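Equipment plan and budget for the Levedine project
Interim report, group Aline

3. What we need to buy

Our task in the second semester is to collect demonstrations of household work with hand-held grippers, and later to train a robot arm on them. The department gave us a budget in April, and this chapter explains how we want to spend it. We planned from the work itself, starting with clothes on a bed, and wrote down every item that stopped us or slowed us down.

3.1 Grippers

At present we share one pair of grippers with another group, and we have them only until Wednesday noon each week. We compared two offers. The Jaklow model is cheaper, but the jaws are sold separately and the delivery takes 13 weeks. The Verhoeven model costs 400 euros more for a pair and comes with spare jaws. For thin fabric such as a shirt collar, we expect to change the jaws often, so we prefer the second offer.
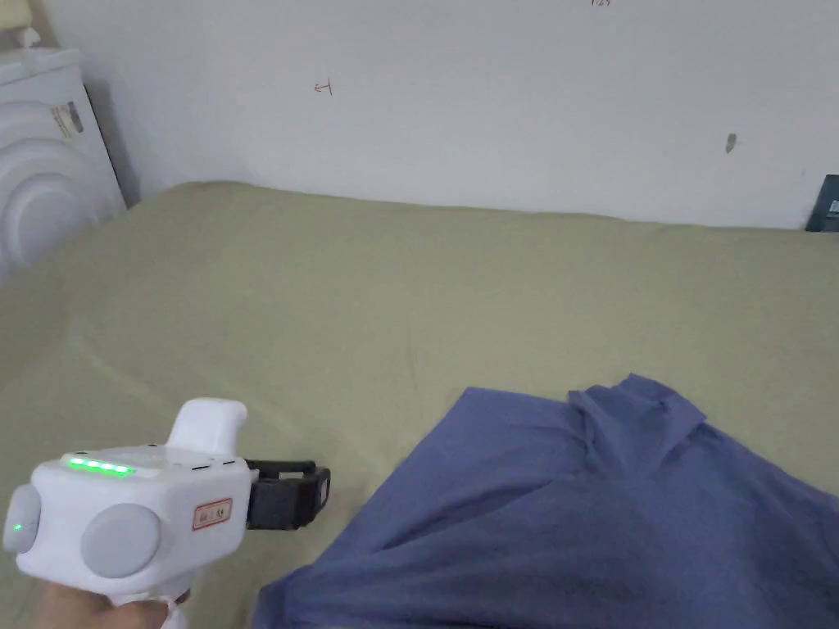
Spare parts must be in the first order — a second order would need a new signature and a new delivery fee. We ask for four extra sets of jaws and one more charger. We do not ask for a repair contract. Its price is too high for one semester, and small repairs can be done in the workshop of our faculty.

3.2 Clothes and bedding

This is the smallest part of the budget, but we underestimated it in our first version. One shirt is not enough for training. We need different sizes, colors and fabrics, and sheets with clearly different colors from the clothes. Buying second-hand, we calculate around 74 euros for everything.

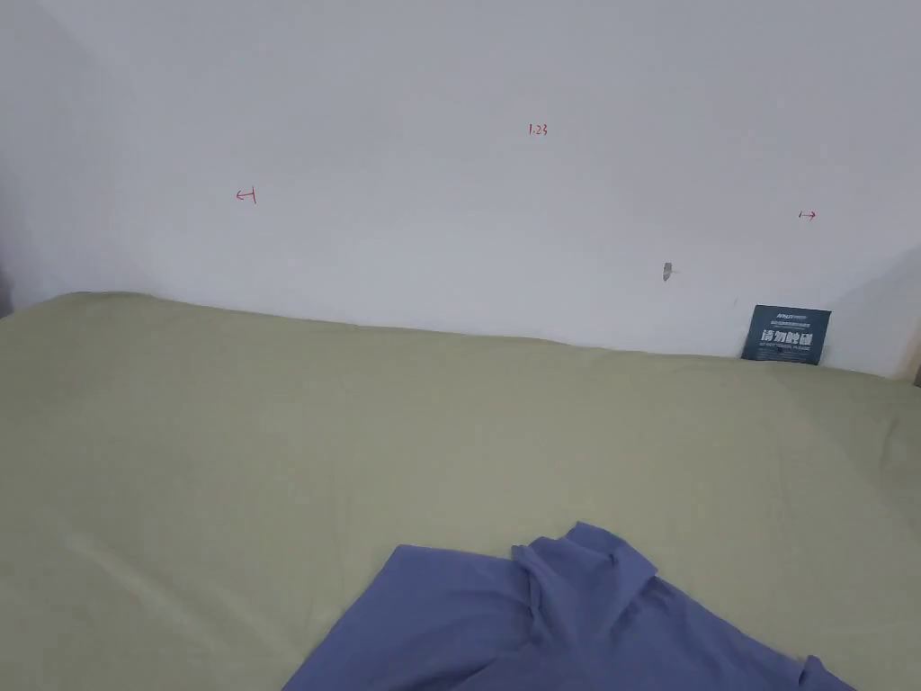

3.3 Storage and computing

Video fills our disks faster than we planned. We will buy two external drives, one for daily work and one for the backup, which stays in the office. For training we can use the computers of the department at night, so no money is reserved for this.

3.4 Open points

The Verhoeven offer does not say if the tax is included. We have written to the seller and wait for the answer. If the tax must be added, we will remove the extra charger first and keep all the jaws.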